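What Holds a Stitch

A surgical stitch is a length of thread under tension, and most of what can go wrong with it comes down to two things: what the thread is made of and how the ends are secured. The fabric being joined happens to be skin, gut or muscle, but the mechanics would be familiar to a sailmaker.

Threads are sorted first by whether the body breaks them down. Catgut, made for centuries from the intestines of sheep and cattle, is digested by enzymes, and the rate varies from one patient to the next. The synthetic absorbables that followed are split by water instead, and lose strength on a more predictable curve. Silk, nylon and polypropylene are classed as non-absorbable, although silk does weaken over the months and the label is a little generous to it.

The second division is between single filaments and braids. A single filament slides through tissue with little drag and gives bacteria few places to lodge. It is also springy. It remembers the shape of the packet, and a knot tied in it tends to work loose unless extra throws are added. A braid lies flat and grips itself, so it knots well, but it can saw at delicate tissue and draw fluid along its length. Coatings reduce the drag and, by the same measure, reduce the grip of the knot.

Sizing follows a scale that confuses most newcomers. It began with whole numbers, ran out of room at the fine end, and continued in zeros. A 2-0 thread is thicker than a 4-0, and a 10-0, used on the eye, is finer than a human hair.

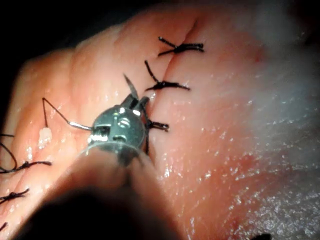
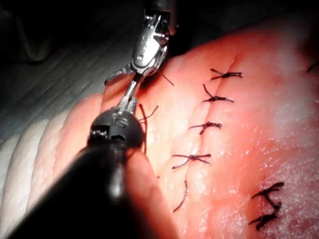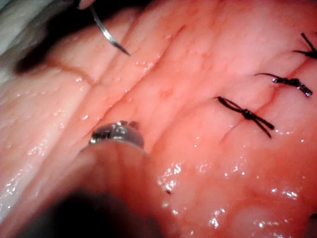 Dark thread on a pink surface, with metal instruments at work.

The knot is the weakest point of any stitch. Thread bent sharply round itself carries load unevenly, and it usually fails at or beside the knot. The Makokha workshop, which tests thread for several makers, pulls 400 knotted loops from each batch on a rig called the Terkum. The loops are soaked overnight in warm saline and drawn apart at a fixed speed until they break or slip. Slippage is logged separately from breakage – a knot that slides open at low load says little about the strength of the thread.

The last report from the workshop covered 1000 loops of one braided thread. Of the square knots, 23 slipped. Granny knots, which differ only in the direction of the second throw, slipped far more often, and the testers stopped that series early to save material.

Tension is harder to specify. A stitch pulled too tight starves the edges of blood, and the tissue swells after closure, so a loop that looks correct at first will be tighter the next morning. The usual advice is to bring the edges together without blanching them. Fadudent, a small maker of dental threads, prints this on its cartons, along with a spacing guide in millimetres.

Barbed threads avoid the knot altogether. Small cuts along the filament let it pass one way and catch the other, spreading the load along the whole line. The Jasitness project is now comparing barbed and knotted closures over 100 days of storage in saline, with the first figures expected in February.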